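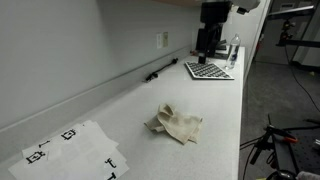 Beige cloth and papers on the counter

From: Maarja Mägi
To: Pokik fosters list
Date: February 13, 2021
Subject: Re: Benefit night, and where the money goes

Hi everybody,

Gintarė, thank you for getting the numbers out so fast! I was still trying to find my other shoe after the show and there was your email already. I've answered in pieces under your message, so scroll a bit.

Gintarė Kazlauskienė wrote:
> Quick totals from the livestream. Donations came to $919 and the
> T-shirts brought in $383, all of it cleared. The Dramard vet bill
> for the two shepherd mixes is $781. I'd like to pay that one first
> and then talk about the rest. Also, are we doing another one in
> May, and would Ansah play again? And who still has the crate pads?

Yes, please pay Dramard first. They've been so patient with us, and the brindle girl has to go back for her stitches anyway, so it would be nice to walk in there without that hanging over us. That leaves $521 by my math (check me, I did it on the back of an envelope). I'd love to see most of it go to heartworm treatment for the old hound. He's such a sweet lump of a dog and he's been waiting since before the holidays.

On May: I already asked Ansah, sort of, while they were packing up their amps. They said they're in as long as they don't have to go on first again. The drummer wants to do the slow song with the fiddle, the one that made my sister cry on the couch, and I said sure, do it twice. If it's warm enough by then we could try the yard behind the Tultavex building with people spread out on blankets, and keep the stream going for the folks who'd still like to stay home. I don't know who you call over there about the power outlets. Does anyone on the list?

One thing I'd change is the adoption segment. We squeezed it in between two loud songs and poor Biscuit spent the whole thing under a chair. Could we put the dogs on early, before the sound check, and just tape it? Then they can go home and nap, and we can run the video whenever we need to fill time (tuning takes forever, who knew).

Crate pads: I have them! All 12 are washed and folded in my hall closet. Anybody picking up a foster in the next couple of weeks can text me and I'll leave some on the porch. The big ones go fast, so speak up if you have a large dog coming.

Oh, and we still need a home for the gray cat who isn't technically ours. She likes men with beards and hates the vacuum. Shots are done. I can drive her anywhere within an hour of town.

Gintarė, can you send me the name of the person who bought the signed poster? I want to write a real thank-you note, with a stamp and everything.

Hugs to all the hounds,
Maarja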